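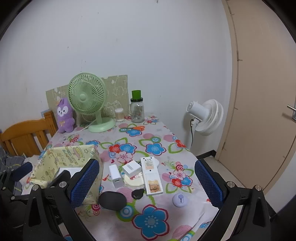 Tabletop tidying, seen from a hand-held gripper.

I have been keeping a list of household chores and moving them between three columns: done by a machine I could buy, done by a machine in a lab, and not done. Vacuuming went into the first column years ago. Clearing a table is still in the second, with an asterisk.

The asterisk is about what "clearing" means. If it means moving objects from A to B, the problem is in decent shape. A two-jaw gripper with textured pads will hold a power adapter, a remote control or a plush toy, given a reasonable approach angle. If it means leaving the table the way the person who lives there wants it, I have seen very little that qualifies.

Take the items by difficulty.

The adapter is easy. It stands upright, it has flat parallel sides, and the jaws have room on both sides as long as the neighbor is moved first. The remote is long and flat, so the grasp has to go across the short axis, and the fingertips have to come down almost to the cloth. A few millimeters too low and the jaws pick up tablecloth along with the remote. On a bare table that error costs you a scrape. On a cloth it can drag everything else out of place.

Scissors are worse. Lying flat they offer almost no height, and the closed jaws of a gripper are a poor match for a pair of handles with holes in them. People slide scissors to the table edge and pinch them there. I have seen one policy do this, and it did it 5 times and then stopped.

Coasters and discs belong with scissors. A key fob is small enough that the fingers hide it from a wrist camera at the moment of contact, so the last part of the motion is close to blind.

Then there is the cloth pattern. Large flowers and circles in four colors are a fair test of segmentation. An orange handle on a pink flower separates well enough. A round object on a cloth full of printed circles is less certain, and depth does not help much when the object is thin.

Macarena Tejada, who used to work on bin picking at Brouwer, sent me her numbers from a tabletop set in November. She had 2,588 demonstrations, of which 300 involved objects under a centimeter high. Success on the full set was 66 percent, counting a drop inside the box as success. She did not break out the thin objects and I did not press her.

What the numbers leave out is sorting. Does the fan stay? Obviously. Do the cotton swabs? Probably, they live in a jar. The remote could go either way. A fabric box on the table is a plausible destination for small things, but a front flap folded partly down changes the opening, and the planner needs to know that the flap moves when pushed.

My current columns, as of July 26, 2023: rigid objects into an open container, second column. Thin objects off a cloth, second column with a low rate. Deciding what belongs where, third column.

Next I want to look at cords.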